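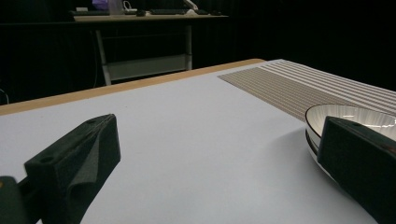 株式会社Zandoは、家庭や小さな作業場の手仕事を機械がどこまで引き受けられるかを調べている会社です。食器の片付け、布たたみ、部品の箱詰めなどを題材に、把持動作の記録と評価を行っています。食器の課題では、縞模様のランチョンマットと、縁に濃い色の線が入った白い器のような、普通の食卓にあるものを使います。器がマットの端にかかって置かれている状態も、課題の条件に含めています。

「家事ロボットはもう使えますか」というお問い合わせをよくいただきます。当社の答えは「作業による」です。形の決まった箱を棚に移す作業は、現場に出せる水準に近づいています。一方、重なった皿を一枚ずつ取る、濡れた布を広げるといった作業は、まだ人の手にかないません。評価ではうまくいかなかった回も数に入れ、結果をそのまま依頼元にお渡ししています。

主な事業
・Caketti(カケッティ):家庭内作業の評価課題集。現在12種類の作業を収録し、一作業につき110回の試行を標準としています。
・Nambiar(ナンビア):小規模工場向けの作業調査。仕分け、検品、袋詰めの工程を見て、機械に任せられる部分とそうでない部分を報告書にまとめます。
・Skirnness(スキルネス):指先部品の試作と貸し出し。貸し出しは一か月単位です。

掃除や調理を丸ごと任せられる製品の販売は行っていません。導入のご相談では、棚の高さを変える、容器をそろえるなど、機械を使わない改善をお勧めする場合もあります。

見学について
評価室の見学は予約制です。11月は課題の入れ替えのため受け付けていません。お申し込みの際は、ご関心のある作業をお書き添えください。食器や部品の持ち込みもできますが、刃物と火を使う器具はご遠慮ください。

最終更新:2025年7月9日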